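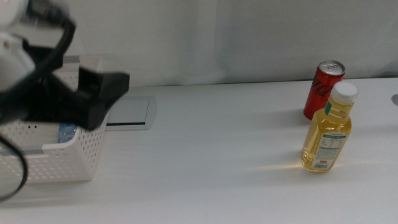
Reviewed by the Equipment Evaluation Office, Barbosa Technical Institute
Jul 17, 2023

Titau Remote Demonstration Kit: Review

The Titau kit allows an operator to teach a robot arm a task by steering it with a hand controller while the software records each movement. The Institute evaluated the kit over 15 days, using a task drawn from our introductory course: drinks are picked up from a white tabletop and placed in a perforated plastic basket. The objects included a clear water bottle, a red aluminum can and a bottle of yellow-amber drink with a white screw cap.

Operators recorded 423 demonstrations. Most found the controller comfortable, and new staff were able to work without supervision after one session. Small wrist rotations proved harder. The controller responds slowly near the end of its range, and bottles lying on their side required several attempts from less practiced operators.

The recording software is plain and dependable. A poor demonstration can be deleted with one button, and the remaining files are renumbered automatically. We would have preferred the option to trim a recording, as is possible in the older Anholm package.

Cable routing deserves attention during setup. The printed guide gives it half a page, and the clips supplied are too small for a thick cable.

The kit is recommended for teaching laboratories. Departments that require fine wrist control should request a trial unit before ordering. Orders are placed under catalog number 2906.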